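29 November 2020

Up before it was light. Rain against the kitchen window, and the gutter over the back step dripping again. I put the oven on for bread and then forgot the salt, so the first loaf is for toast only.

I have been going through the cabin papers. The box has sat under the stairs since June, when we cleared out the last of the desk at Torkilside, and I kept telling myself I would wait for a wet weekend. There have been plenty of those. I got through two folders this morning and most of a third before lunch.

Most of it is receipts. Dad kept every one, down to nails and lamp oil, and wrote the purpose on the back in pencil. "Hinge, woodshed." "Hinge, woodshed, again." The biggest bill in the second folder was for the roof, 2,668 kroner, paid in two parts. He had underlined the total and written nothing on the back of that one.

There was also the correspondence about the path. I had heard the story but never seen the letters. The path from the road to Torkilside crosses the corner of the Tveit land, and for a few years there was a disagreement about who should keep the ditch clear. The letters are short and very polite. They get shorter as they go along. The last one says only that the ditch has now been dug and that coffee is on if we are passing. I put those in a separate envelope.

At eleven I walked up to Rullden and back to stretch my legs. The stream was high and brown and the stepping stones were under, so I went around by the bridge. No one else out. The birches on the far side have lost everything now and you can see straight through to the old quarry. My left boot leaks at the toe. I tried the Birkex grease on it last week and it made no difference, so it will have to be glue or new boots.

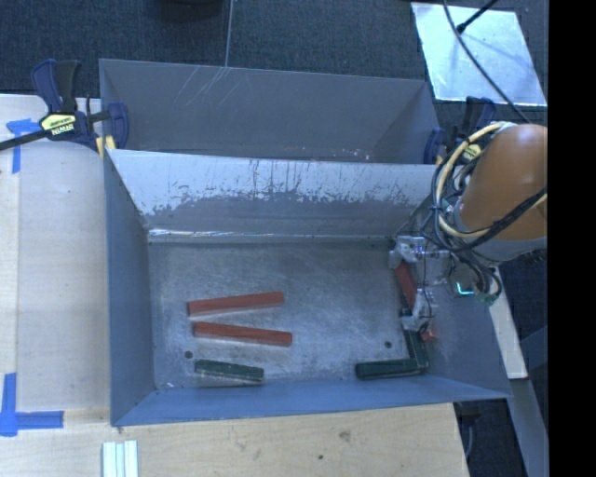

Soup when I got in, the end of the yellow peas with a bit of bacon. Then back to the box.

The third folder is the guest book, or what there is of it. The cover is gone and the pages have been tied up with string. It starts the year they finished the porch. I had forgotten that Mom made everyone write down the weather and what they ate. There are a lot of sausages. My own entries begin as scribbles and then turn into complaints about the outhouse. My brother drew the same boat on nearly every page for three summers.

Valter Lie is in there more than I would have guessed. He came up most years to help with the wood, and he always wrote how many logs had been split and stacked. One fall he put 458, and next to it Dad had written "457 – one fell in the stream." I read that out on the phone to my brother, who laughed for a good while and then asked if I could scan it for him. I said I would try, but the scanner is at work and I have not been in the office since early in the month.

Valter must be well past eighty now. I looked for an address and found one on the back of an old Christmas card, though I don't know if it is still right. I wrote him a letter anyway, a page and a half, and copied out a few of his lines from the guest book. It would be easy enough to find out by phone, but I felt like writing. Stamps are in the blue tin and there were only two left, so that is another thing for the list.

Stopped at four when the light went. My back was stiff from sitting on the floor. Next time I will bring the box up to the table like a sensible person.

Lit the first candle on the windowsill and had coffee with the saltless bread, which was all right with enough cheese on it. Called my sister-in-law about Christmas. They still can't say if they will come – it depends on the rules, and the rules may change again. I told her I will get in food for four and freeze what we don't eat.

Set the gutter bucket straight before bed. It had filled in a day. Ladder is in the shed, but I am not going up there until it is dry.

For tomorrow: stamps, boot glue, salt. Call the plumber back before 30 minutes past eight, when he leaves for his first job. Three folders left in the box.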